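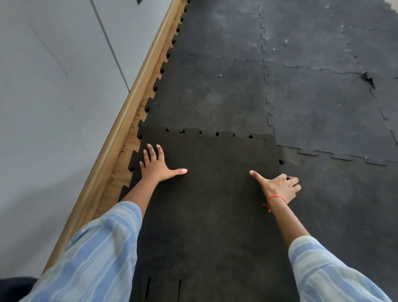 2 min read

Clidby Community Gym: progress report to the Ghaffari Fund, 14/03/2022

What a winter we've had! The over-60s strength class now has 11 regulars, up from 3 in December, and a second group is starting in Vudville. Your grant also let us spend 1,700 dollars on lighter weights and a year of insurance.
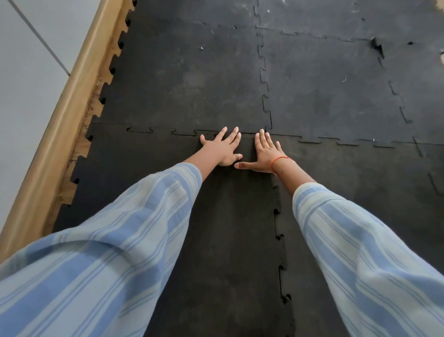
Hands on the rubber floor tiles.

The Kivcombe bus link is still our weak spot — the last one leaves before class ends — so we've asked for an earlier slot at the hall. We'll send the spring budget with our next report.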